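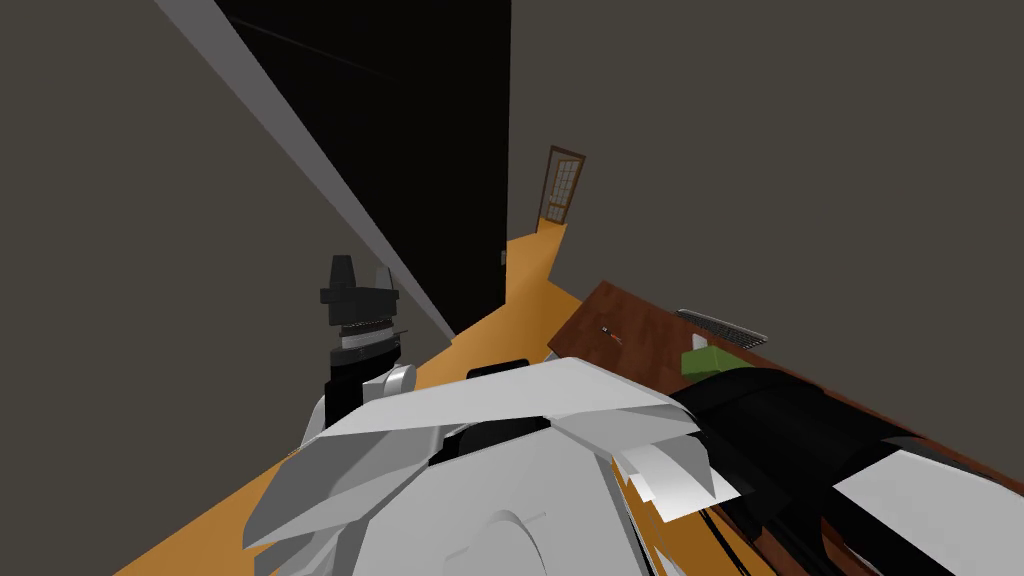
Rukhsana Mengal asks whether the simulation seat has to be bought together with the arms, or whether a department can order it in one budget year and the hardware in the next. It can be ordered alone. The Pistora planning license is a separate line item and carries its own part number.

Pistora Two-Arm Planning License
Supplier: Briltulard
Part no. 743

The license covers layout and reach studies for a two-arm unit in office and light lab rooms. Desks, doors and floor areas are entered from the customer's own room plan. Desk height and aisle width should be measured on site before the plan is submitted.

License term: 12 months
Seats included: 3
Room models per seat: 9
Gripper model: two-finger, black housing
Operating mode: offline, no hardware required

Not included: arms, base, floor survey, operator training.

Budget notes
The term starts on the day of activation. Unused room models do not carry over. If arms are ordered during the term, the license fee is credited against the Stultham installation package. Quotes issued before 26th May keep the earlier price until the end of September.

Purchase orders must state the part number and the number of seats. Additional seats are sold singly through Awan and share the end date of the original license.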